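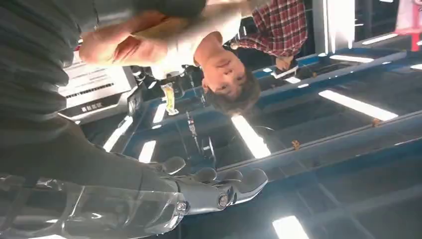 6 min read

Unit 5: Reading a Lease Before You Sign It
Course notes, Household Law and Money
Instructor: Nizar Masri

We use cookies to remember your settings and measure traffic. Accept | Manage preferences

Bring these notes to the second session along with the sample lease from the Pretorius Street packet. If you rent now, bring your own lease too. You will not be asked to share it.

1. What a lease does

A lease gives one party the right to use a property for a set time and gives the other party the right to be paid for it. Most of the document deals with what happens when one side does not do its part. Read those sections first. The rent and the address are usually right. The trouble tends to sit in the clauses on repairs, notice, fees and deposits.

Fixed-term lease: runs to a stated end date. Neither side can normally change the rent before then unless the lease says so.

Month-to-month: renews each month until someone gives notice. The rent can change with proper notice, and the amount of notice depends on the state.

Some fixed-term leases turn into month-to-month at the end. Others renew for another full term unless you write to the landlord first. Look for the words "automatic renewal" and write the notice deadline on a calendar.

2. The deposit

The sample lease asks for a deposit equal to one month's rent, plus a "move-in fee" of $132. These are treated differently. A deposit is held against damage or unpaid rent, and what is left comes back to you. A fee is gone when you pay it. Some states limit deposits and fees, and some require the deposit to be kept in a separate account.

Normal wear is not damage. Faded paint and worn carpet in a walkway are wear. A burn in the carpet is damage. The arguments are over things in between, such as nail holes, and the lease may say how those are handled.

Worked problem. A tenant leaves in August. The landlord keeps $573 of the deposit and sends a note reading "cleaning and repairs." Go through clause 6 of the sample lease and answer in writing: does the note meet the clause? What should the tenant ask for, and by when? We will compare answers in class. Valdemar Thygesen from the tenant clinic will sit in for this part and take questions on small claims filing.

3. Repairs

Put every repair request in writing, even if you have already called. Include the date, the room and what is wrong. Keep a copy. In many states a landlord must keep heat, water and locks working whatever the lease says. Do not stop paying rent over a repair until you have checked the rules where you live. Some places allow it under strict conditions, and in others it can lead to eviction.

4. Terms to know

Sublet: renting your place to someone else while you stay on the lease.
Assignment: handing the rest of the lease to a new tenant.
Joint and several liability: each roommate can be held to the full rent.
Quiet enjoyment: the right to use the home without undue interference.

For next time: read clauses 7 through 12 and mark any sentence you cannot put in your own words.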